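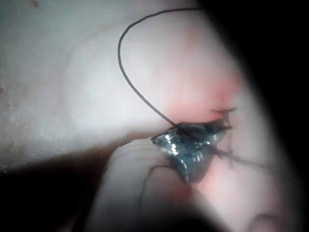 Small mixed piece with thin black wire attached, sorting surface, Pilside.

Sorting notes: small pieces with wire attached

The small-items line at Pilside has been changed with effect from 24 April 2024. The change applies to any piece that would fit in the palm of a hand and has wire, thread or filament still joined to it. Larger items with leads go to the cable bay as before.

Such pieces were previously put straight into mixed scrap. The last full container sent to Clesivby weighed 600 kg and was returned with a note that 378 kg of it was graded down. The reason given was attached wire, which had wound itself round otherwise clean material and could not be separated at their end without cutting.

The piece shown above is typical of the difficulty. The body is small, shiny and crumpled, blue-black over most of its surface and duller towards one end. Thin dark strands stick out at the side, and a much longer black wire leaves the top in a wide loop. A glossy, creased surface of this sort may be foil, film, coated card or thin shell, and it should not be graded on appearance alone. The same goes for the wire. Black covering says very little about what is underneath, and some of what comes through the door is plain cord.

The procedure is now as follows.

Lay the piece on the pale board. Dark strands are difficult to see on the grey benches, and short ones are easily missed.

Hold the body still and open out any loop by hand. Do not pull on the free end. Pulling tightens whatever is wound inside the body and tends to leave a stub that cannot be reached afterwards.

Cut the wire as close to the body as the snips allow. Lengths over 3 cm go in the wire tub. Shorter lengths and loose strands go in the lidded pot, as they work their way through the mesh of the tub.

Test the body with the magnet, then by folding one corner. If the result is unclear, put it in the Antoniuk tray – the shallow one with the divider – and leave it for the second check. Do not flatten a crumpled piece before testing it. Sharp edges are common, and gloves are to be worn at this bench at all times.

The Antoniuk tray is emptied when either side is full. Until now it has been emptied at the end of each session, with the result that part-filled trays were being weighed and logged as complete ones.

Tudthorpe will continue to accept small mixed pieces but will not sort them. Bags from there arrive with a yellow tag and should be opened on the pale board, one bag at a time. At present 2 boards are in use, and a further one is on order.

Weights under the new arrangement will be compared with the old ones in August. Until then the log sheet has an extra column for wire, to be filled in even where the entry is nil.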